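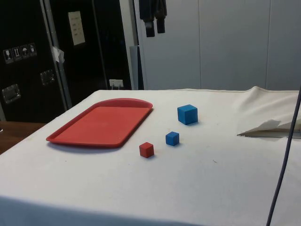

Drei Würfel, ein Tablett, ein weißes Tuch

Lasst die Tabletts leer

10. Februar 2023

Meine Wohnung hat ein Tablettproblem. Auf der Kommode steht eines für Schlüssel, im Bad eines für Fläschchen, auf dem Couchtisch eines für Fernbedienungen, von denen eine zu einem Gerät gehört, das wir vor dem Umzug weggegeben haben. Angeschafft wurden sie alle in derselben Phase, in der ich rund 800 Seiten Ratgeberliteratur über das Aufräumen gelesen habe. Der Kern dieser 800 Seiten passt auf einen Bierdeckel: Was auf einem Tablett liegt, gilt als Arrangement. Was daneben liegt, ist Kram.

Gegen diesen Satz möchte ich Einspruch einlegen, und zwar zugunsten des Krams.

Nehmen wir das rote Tablett auf dem weißen Tuch. Es ist leer und offenbar ganz zufrieden damit. Rechts davon stehen ein kleiner roter Würfel, ein kleiner blauer und ein größerer blauer, in einer lockeren Schräge nach hinten. Meine erste Regung war, das muss ich zugeben, die Würfel auf das Tablett zu räumen. Der rote steht ja fast schon dran. Eine Handbewegung, und die Sache wäre erledigt.

Aber welche Sache eigentlich? Die Würfel stören niemanden. Der Tisch ist groß genug. Sie rollen auch nicht weg, das liegt in der Natur des Würfels. Wer sie umsetzt, hat hinterher dieselben Würfel, bloß mit Rand drumherum. 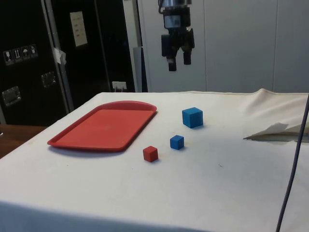 Volkan Gündoğdu

Der Rand ist überhaupt das Verführerische. Ein Tablett ist ja zunächst ein Fahrzeug. Es soll den Kaffee vom Herd zum Balkon bringen und danach die Tassen wieder zurück. In der Kantine bei Husard, wo ich vier Jahre lang mittags anstand, wusste das jeder: drauf, hinsetzen, essen, abgeben. Keiner wäre auf den Gedanken gekommen, das Ding stehen zu lassen und eine Kerze darauf zu dekorieren. Irgendwann danach hat man dem Tablett das Tragen abgewöhnt. Seither steht es auf Kommoden herum und wird abgestaubt, mitsamt dem, was darauf liegt, und das dauert länger als vorher, weil man unter dem Tablett auch noch wischen muss.

Meine Freundin Sibel Kurtuluş verteidigt die Gegenseite. Ohne Tablett, sagt sie, wandern die Dinge. Das stimmt. Mein Schlüssel wandert. Er tut es allerdings auch mit Tablett, und seit es das Tablett gibt, suche ich ihn zuerst dort, dann in der Jacke, dann noch einmal auf dem Tablett, falls ich ihn übersehen habe. Früher bin ich gleich zur Jacke gegangen.

Ein Wort noch zum weißen Tuch, das in solchen Debatten immer zu kurz kommt. Ich halte es für das ehrlichere Möbel. Auf Weiß sieht man, was man hat, und man sieht leider auch den blassen bräunlichen Fleck zwischen den beiden blauen Würfeln. Ein Ratgeber würde empfehlen, etwas Hübsches daraufzustellen. Sibel würde das Tablett ein Stück nach rechts schieben. Ich würde den Fleck lassen, aus Überzeugung und weil ich nicht gern bügle.

Im Juni habe ich probeweise das Tablett vom Couchtisch genommen. Die Fernbedienungen liegen jetzt schräg hintereinander auf dem Holz, ungefähr so wie die Würfel. Besuch hat bislang nichts bemerkt. Das Tablett selbst benutze ich wieder zum Tragen, meistens Tee, manchmal auch nur eine einzelne Tasse, damit es in Übung bleibt. Das aus dem Bad ist als Nächstes dran, sobald ich weiß, wohin mit den Fläschchen.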